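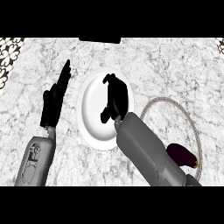
Re: Sealing a marble counter before winter

List: Lorkley Home Repair
Date: Sep 18, 2023

On the Lorkley list, a member wrote:

> We bought a house with marble in the kitchen and have no idea if
> it was ever sealed. Lemon juice leaves dull spots. The shop in
> Drovel quoted us $900 to come out, polish and seal. Is that a
> fair price, and can we do any of it ourselves?

You can do the sealing yourself. The dull spots are a separate problem. Those are etch marks, where acid has eaten the polish, and sealer won't fix them or stop new ones. Sealer only slows down stains from things like oil and coffee.

Put a spoonful of water on the stone and leave it for ten minutes. If the spot goes dark, the stone is taking in water and is ready for sealer. Try it by the sink and again by the stove, as they wear differently.

I paid $46 for a bottle of Fotow last January and still have half of it. Wipe it on, wait as long as the label says, then buff off everything left on the surface. I let a patch dry once and spent an evening getting the haze off.

For the etching, I used polishing powder and a damp felt pad. Small spots came up well. A ring from a vinegar bottle did not – you can still feel the edge of it. If you have a lot of those, ask Drovel to price the polishing alone. They charged my neighbor $400 for that, on a counter smaller than yours sounds.

Gray veining hides etching better than plain white does, so look at the stone from a low angle with a lamp on before you decide how much work there is.

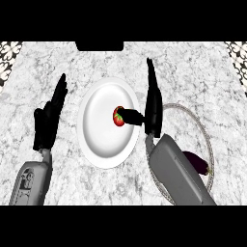 Gray and white marble with a plate on it.

For daily cleaning I use dish soap and warm water. Keep vinegar sprays off it.

Does anyone know if the Choo sealer can go on over Fotow? The label on mine doesn't say.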